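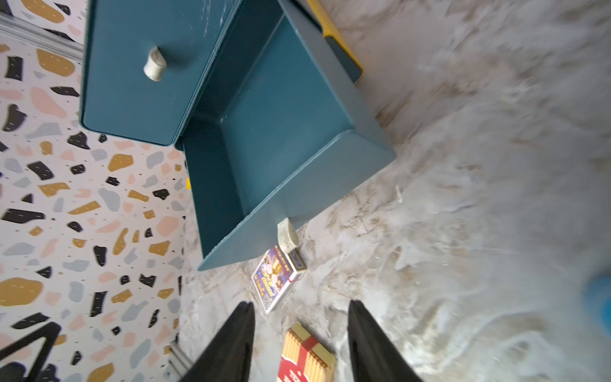

## Re: Are they any use around the house yet?

From: Oana Sandu
To: Trulell home automation list

> We've been asked again whether it's worth putting money aside for an arm to do the tidying at the Scanlon units. The residents mostly want things picked up and put away. The Jullus brochure says "general household manipulation", which could mean anything. Has anyone on the list run one on real chores, and would you trust it on its own?

I've had an arm on drawer work since August, so I can answer for that much and not a lot else.

The job is small boxes into a drawer. There's a teal cabinet with round knobs, one drawer open and empty, and the boxes lying on the marble surface below it: a little card box, a white one about the size of a matchbox, and a red and yellow one with a picture of sticks on it or the sticks themselves, depending on how you look at it. A kid of four would have the lot away before you'd finished asking.

We've logged 3661 attempts. An attempt is one box, picked up and let go inside the drawer. 910 of those failed, so call it one in four. Most of the failures were at the pick-up. Flat boxes are hard for two fingers when they're lying close together, and the arm tends to shove the neighbour along while it lines up on the one it wants. Drops over the drawer rim were next.

Opening the drawer is a separate problem. A round knob is fine if the fingers come at it square. If they come in on an angle they slide off, and the controller (we're on Usix) doesn't always notice — it carries on as though the drawer were open. We now make it check with the wrist camera before it does anything else. That cost us some 370 lines of code and fixed most of it.

Speed is still poor. Allow 5 minutes for three boxes and closing up, with a person nearby to hit stop.

So for the units, my answer is no for unattended use. If the residents' things lived in the same place every day and somebody was in the room anyway, I'd consider a trial on one bench. I wouldn't quote for a whole kitchen. Cloth, cords and anything with liquid in it I haven't tried, and I'd ask Jullus for their failure counts on those before you go any further.

Happy to send the log as a spreadsheet. It's not tidy, and the column called "grip2" can be ignored.

Oana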